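Treken Property Services
Shared Laundry Room Inspection Checklist with Comments
Site: Brollico Court, Building 3
Period covered: December 2025

Scope

This checklist applies to the ground-floor laundry room, the drying room next to it, and the passage that connects both to the rear exit. It does not cover laundry machines installed inside apartments. Items are marked Satisfactory, Action Required, or Not Inspected. Comments are entered where the mark alone would not give the building office enough to act on.

Section A. Access and Walkways

A1. Entrance door opens fully and closes without help.
Satisfactory. The closer was adjusted at the previous inspection and has held.

A2. Rear exit door opens from the inside without a key.
Satisfactory.

A3. Passage clear of stored items.
Action Required. Two folding drying racks and a bicycle trailer were standing against the wall on the exit side. The clear width was still acceptable, but the passage is an escape route and storage is not permitted there for any length of time. Notices to be delivered to all apartments on the ground and second floors.

A4. Floor surface even, with no loose tiles or raised edges.
Action Required. One tile beside the floor drain rocks underfoot. Mark with tape until reset.

A5. Floor drain clear and draining.
Satisfactory. Lint was removed from the grate during the inspection.

Section B. Washing Machines

B1. Machines level and stable during the spin cycle.
Action Required. The Kerr machine nearest the sink walks forward when heavily loaded. The rear feet need to be reset and the lock nuts tightened. The machine may stay in use for normal loads — the office should post a card asking residents not to wash rugs in it.

B2. Supply hoses free of bulges, cracks, and corrosion at the fittings.
Satisfactory. All hoses were replaced as a set earlier in the year.

B3. Shutoff valves labeled and able to be turned by hand.
Action Required. The cold-water valve behind the end machine is stiff. Plumber to service or replace.

B4. Door locks hold until the cycle is complete.
Satisfactory.

B5. Drain hoses secured to the standpipe.
Satisfactory.

Section C. Dryers and Exhaust

C1. Lint screens present, undamaged, and clean.
Action Required. Screens were present in all dryers. One has a tear along the lower seam and lets lint through to the duct. A replacement is to be ordered under the Fullia service agreement. The dryer is to remain out of service until the new screen is fitted.

C2. Exhaust duct connected, rigid, and free of crushed sections.
Satisfactory.

C3. Exterior vent flaps open when dryers run and close when they stop.
Satisfactory. A bird guard is in place and was not blocked.

C4. Space behind dryers free of lint and lost clothing.
Action Required. Heavy lint behind the middle dryer. Cleaning contractor to pull the unit forward and vacuum behind it. This was also noted at the last inspection and should not be carried over again.

C5. Duct cleaning within the scheduled interval.
Satisfactory. The interval for this site is 18 months. The label on the duct has been updated by the contractor and initialed.

Section D. Electrical

D1. Outlets near the sink protected and tested.
Satisfactory. The test button tripped and reset correctly.

D2. No extension cords or power strips in use.
Action Required. A power strip had been connected behind the folding table for charging phones. It was unplugged and handed to the building office, where the owner may claim it.

D3. Lighting adequate at the machines and folding table.
Satisfactory. Readings at the folding table were 400 lux, which meets the level set for this site.

D4. Emergency light operates on test.
Satisfactory.

Section E. Fire Safety

E1. Extinguisher in place, in date, and pressure within range.
Satisfactory.

E2. Heat detector free of paint, dust, and covers.
Satisfactory.

E3. No flammable liquids stored in the room.
Satisfactory. Residents are reminded that clothing or rags soiled with cooking oil, solvent, or wax must not go into the dryers, even after washing.

Section F. Moisture and Hygiene

F1. Relative humidity in the drying room below 70 percent with the fan running.
Satisfactory.

F2. Walls and ceiling free of mold and peeling paint.
Action Required. Paint is lifting in a small area above the drying room window. No mold was found. Scrape, seal, and repaint.

F3. Sink and folding table clean.
Satisfactory.

F4. Trash container emptied.
Satisfactory.

Follow-up

Items C1 and D2 are treated as first priority. Item A3 will be checked again without notice. All other items marked Action Required are to be closed before the next scheduled inspection, and the building office is to attach the contractor's work slip to this form for each one. Where a repair cannot be finished in time, the office should enter the reason and a new date in the site log — a verbal update is not sufficient. 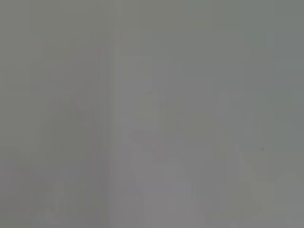
Plain gray tones, soft and without sharp detail.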